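4. Setting up the Silell bag sealer

Read this section before you plug in the sealer. If you have the Usuga base unit, do section 3 first.

4.1 Before you start

Stand the sealer on a flat, dry surface with its back 10 cm or more from the wall. The mains lead should reach the socket without being pulled tight. Do not use an extension reel that is still wound up.

Peel the film off the heating strip and check that the strip lies flat. If it is creased, order part 3412 and do not use the sealer until it has been fitted.

4.2 First switch-on

1. Set the dial to 0 and plug in the mains lead.
2. Turn the dial to 3. The green lamp comes on.
3. Press the arm down on an empty bag and hold it until the lamp goes out.
4. Keep the arm down for two more seconds, then lift it.
5. Pull gently on both sides of the seam. A good seam is clear and even.

If the seam opens, go up one setting and try again on a new bag. If the plastic turns white or shrinks, go down one setting.

Note: There may be a slight smell the first few times. Open a window and carry on.

CAUTION: The strip stays hot after the lamp goes out. Wait until it has cooled before you wipe it.

4.3 Choosing a setting

Thin food bags: 2 or 3
Freezer bags: 4 or 5
Thick storage bags: 6 to 8

Do not seal paper, foil or net bags. Leave 40 mm of empty bag above the contents so that the seam lies flat. Crumbs or grease in the seam are the usual cause of leaks, so wipe the inside of the neck with a dry cloth first.

4.4 Bags that you open often

Sealing uses up a little of the bag each time. For things you use every day, close the bag with a tie and keep the sealer for longer storage.

1. Press out the air from the bottom upwards.
2. Twist the neck three times.
3. Wind the tie round the twist and turn the ends together.
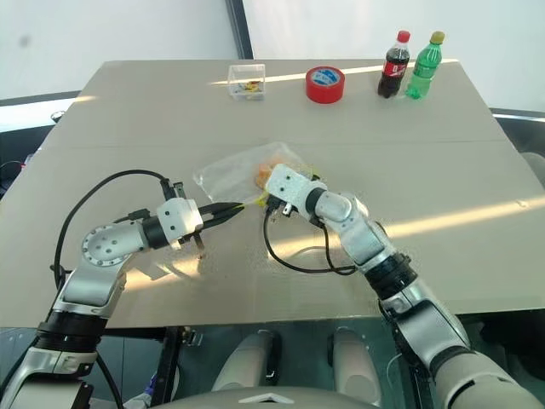 Fig. 541. Clear plastic bag and yellow strip.

Note: Do not put a bag in the sealer with a tie still on it – wire inside the tie can mark the heating strip.

4.5 Putting the sealer away

1. Turn the dial to 0 and unplug the lead.
2. Let the strip cool, then wipe it with a soft, dry cloth.
3. Leave the arm up. Storing it locked down flattens the rubber pad.

Spare pads and strips are sold by Illico under the same part numbers. For cleaning the outer case, see section 5.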